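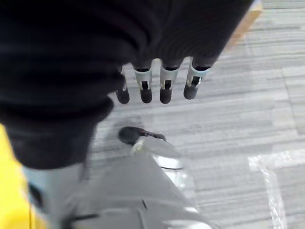 **PRESS INFORMATION / Home and Household**

# Ekura opens a practice room for tidying the floor in Stikberg

**Stikberg, March.** Ekura, the maker of home storage, opens this month a practice room where households can learn a simple order for tidying: first the floor, and then everything else. The room is on the ground floor of the former Orakzai drapery shop in Stikberg. Entrance is free of charge in the first month.

The course has the name Ililum. It was developed by Ekura during the last winter, together with families and tenants from the town. It treats one part of housework that is often left for the end, namely the small things which lie on the floor. A hair clip, a cap from a pen, one sock, a piece of a toy. Such things are not dirt and they are not furniture, so they are swept to the side and stay there.

"We sell baskets and boxes for many years, and we have learned from our customers that the box is seldom the difficulty," Ekura states. "The difficulty is the moment when the thing is on the floor and has no place to go. We wanted to give this moment more attention."

## Small and dark things on a grey floor

For the opening, Ekura has chosen grey as the main colour of the floor. Many flats in Stikberg which were renovated in recent years have a grey floor, and visitors to the trial evenings reported the same problem with it. A small dark object, black with only a little dark red at one end, can lie on such a floor and look from standing height like a shadow. People walk past it for days. Black cloth is a similar case. When a large piece of it hangs in heavy folds, it takes away the light below, and whatever lies near to it becomes hard to see.

The course therefore begins with looking and not with cleaning. Participants are asked to bring their eyes nearer to the floor, to look along it from one side, and to move hanging cloth away before they begin. Only after this do they pick up.

## How an evening is organised

An evening at Ililum lasts from six o'clock until half past eight and is held for 9 participants at most. The places are given in the order of registration. The practice area is divided into three parts:

- **Living part**, with a sofa, a low table and long curtains. The work here is mainly under and behind the furniture.
- **Sleeping part**, with a bed, a chair for clothes and a heavy bedcover. Participants learn to lift, shake and fold the cover before they touch the floor.
- **Entrance part**, with shoes, bags and a bench. This part was the most requested on the trial evenings.

In every part, the participants pick up what lies loose and put it in one open tray. They sort the tray at the table, while sitting. Ekura recommends this separation strongly, as a person who sorts on the knees becomes tired soon and begins to push things under the nearest cupboard. The sorting has only a few groups: things that belong in the same room, things that belong in another room, and things that must be thrown away. What cannot be recognised goes in a small jar with a lid and is looked at again after one month.

Those who do not bend easily can use a long-handled picker or work from the chair. The room has no steps, and the passage between the parts is wide enough for a wheelchair or a pram.

## Heavy fabrics receive their own lesson

One lesson of the course is about large dark fabrics: curtains, throws, covers for furniture, winter coats. On the trial evenings many participants folded them too early, when small objects were still held in the creases, and these objects fell out later in the cupboard or in the washing machine.

Ililum teaches to let the fabric hang first. One hand holds the upper edge, the other goes slowly down along the folds. A ribbed fabric should be stroked in the direction of the ribs. After this the cloth is laid flat and folded in the long direction. It is a slow method and Ekura does not promise that it saves time on the first day.

## From trial to regular course

The trial took place over the winter in a smaller room of the same building, and 37 households took part. They received a thin notebook and wrote down, in their own words, what they had found on their floors and where. The notebooks now contain 976 entries. Most frequent are hair ties, coins, buttons and parts of packaging, followed by dry food and the small rubber feet which fall off from chairs and household devices.

The entries have also changed the Ekura product plan. A shallow tray with a raised edge, made for the sorting at the table, will come to the shops in Stikberg later this year. The price is not yet decided. It will be possible to complete the course with any tray, plate or baking tin from home.

"Several participants wrote that they had bought a new thing because the old one was lying under the bed," Ekura adds. "We read this quite often, also from our own employees."

## The building

The Orakzai shop sold curtain fabric and bed linen until it was closed, and the long cutting table has remained in the house. It was cleaned and oiled and serves now as the sorting table. The shop window has been kept as well. The wooden shelves on the back wall carry material which visitors may take in the hand and practise with, among it several dark fabrics of different weight.

Parking is possible in the yard behind the building. The entrance is from the street side, and the bell is to the left of the door.

## Registration and material for the press

Registration is possible at the counter of the Ekura shop in Stikberg or by post. Please state if you come with a child, so that a lower chair can be prepared. Participants should wear comfortable clothes and shoes without laces, if possible, and may bring one piece of fabric from home.

Representatives of the press are welcome to visit the room in the morning hours, before the courses begin. We ask for a short notice one day before the visit. The sorting list and the folding instructions can be sent on request and may be printed without a fee when the source Ekura / Ililum is given.

**About Ekura**

Ekura produces trays, baskets, boxes and shelf inserts for private homes. The company has its office, workshop and shop in Stikberg. Ililum is its first course offer for the public.

**Press contact:** Ekura, Press and Information, Stikberg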